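Search this site Search

Robot Programming by Demonstration — Course Handout 4
Recording a pick-and-place task by hand and by remote control

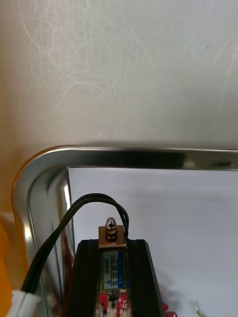
There are two ways to show an arm a task in this course. In the first, you hold the arm and move it through the job yourself. In the second, you sit at a leader device and the arm follows you. Both produce the same kind of file: joint positions, gripper opening, and camera images, all stamped with the time. Most of what goes wrong in a recording comes from the part being handled, so look at the part first. A small solenoid with its lead attached is a good example. The body is stiff and easy to hold, with a bracket and a domed nut at one end and a spring farther down, but the black two-strand cable loops up over the gripper and goes off across the rim of the steel tray to a white connector. A policy trained on your recordings has to cope with that cable every time, and it will be in a different place every time.

This handout covers Lab 4. Read it before you come in. Handout 3 covered homing, joint limits and the emergency stop, and none of that is repeated.

1. Terms

Demonstration: one full run of the task, from the start pose to the end pose, done by a person.

Episode: the recorded file of one demonstration. If you stop halfway, you still have an episode, but it gets marked as failed.

Hand guiding: moving the arm directly with the motors in a low-stiffness mode. Older papers call this kinesthetic teaching. Same thing.

Teleoperation: moving the arm from a leader device. Ours is the Tremau leader arm, which has the same joint layout as the follower at a smaller scale.

Wrist view: the image from the camera mounted at the gripper. It moves with the gripper, so the fingers stay in the same part of the picture and the rest of the world moves.

2. Hand guiding

Hold the arm at the forearm and just behind the wrist. Do not hold the gripper. If you hold the gripper, your fingers show up in the wrist view, and the policy will learn from pictures it is never going to see again when it runs alone.

Move slower than feels natural. The arm has some friction in the low-stiffness mode and if you push fast it lags, then overshoots. You can see this in the joint plots as a flat section followed by a spike.

The gripper is opened and closed with the foot pedal. Stop moving before you press. Wait until the fingers have settled, then move again. Students who press while moving get a grasp point that is smeared over several centimeters of travel.

Hand guiding is good for contact. You feel the part touch the tray floor through the arm, and you feel it when something catches. It is bad for long sessions, and your body tends to block the overhead camera. Check the overhead view after your first episode and change where you stand if your shoulder is in it.

3. Teleoperation

With the leader arm you sit off to the side and watch the workspace directly or on the monitor. Your body stays out of all the views. The cost is that you feel very little. The Tremau has no force feedback in the version we have, so contact has to be judged by eye.

Before each session, line up the two arms. The software will refuse to connect if any joint differs by more than 7 degrees. Move the leader to match the follower — never the other way around.

Use the monitor for at least part of your practice. If you can't do the task from the camera views alone, the policy probably can't either. This is the quickest test we have for a bad camera setup. A person standing over the bench can lean over and look behind the gripper. The policy can't, and your recordings will contain moves that depend on something the cameras never saw.

4. Parts with wires

Rigid parts are covered in the reading. Parts with a lead need some extra care.

Pick a grasp on the body and keep to it. For a solenoid, close the fingers on the sides of the body and keep them off the plunger and spring. Squeezing a spring gives a grip that changes after you let go of the pedal, and the part can turn in the fingers.

Never lift by the cable. It works often enough to be tempting, and then the part swings.

Lift straight up first, high enough that the lead clears the rim of the tray or at least slides over it without catching. Pause there. If the connector is still dragging, carry on slowly and let it come. Don't jerk the arm to free it. A jerk in a demonstration turns into a jerk in the policy, usually at the wrong moment.

Vary the cable on purpose. Between episodes, lay it to the left, to the right, under the part, and across the rim. If you reset it the same way each time, the training set will look tidy and the policy will fail the first time the lead falls differently.

Steel trays reflect. The rim and inner walls pick up bright highlights and blurred colors from whatever is close by. Keep the lamps where they are marked on the bench and don't move them between episodes in a set. We will look at lighting changes separately in Lab 6.

5. What to record

Each pair records 100 successful episodes on the solenoid task. Split them evenly between the two methods. Use the Fodico recorder on the lab machine and the part kit in the bin marked Vandenberghe.

Failed episodes are kept, marked, and left out of training. Don't delete them. One pair last October had 117 episodes in the folder and 104 marked as good, and the failed ones turned out to be the most useful part of their report, as nearly all of them were the same mistake at the same point in the lift.

A single episode should take around 20 seconds. If yours are much longer you are correcting too much. Go back and practice without recording.

For every episode, write down:
— method (hand or leader)
— who was operating
— where the cable was at the start
— success or fail
— if fail, what happened, in one line

6. Checking the data

Play back your first few episodes before recording the rest. Open them in Jesatance and step through the wrist view next to the gripper signal. The gripper should close when the part is between the fingers, and the image and the signal should agree to within a frame or two. If they don't, the clocks have drifted and the whole set has to be done again, so it is better to find this out early.

Then look at the start poses. They should be spread out a little. Look at the end poses as well, which should be close together.

Long pauses are a common problem. A person stops to think, and the file fills up with images where nothing moves. The policy learns that standing still is a fine thing to do in that position, and it may never leave. Trim pauses at the start and end. A long pause in the middle can't be trimmed cleanly, so mark the episode as failed.

7. Questions for the write-up

Compare the joint plots for the two methods. Which is smoother during the lift, and which is smoother during placing?

Find one episode where the operator used something the cameras could not see. Say how you can tell.

Did your cable positions cover what you meant them to cover? Include your log.

Write-ups are two pages plus plots. Hand them in at the start of the next lab. The lab room closes at 6 p.m., and the recorder takes several minutes to finish writing, so start your last episode well before that.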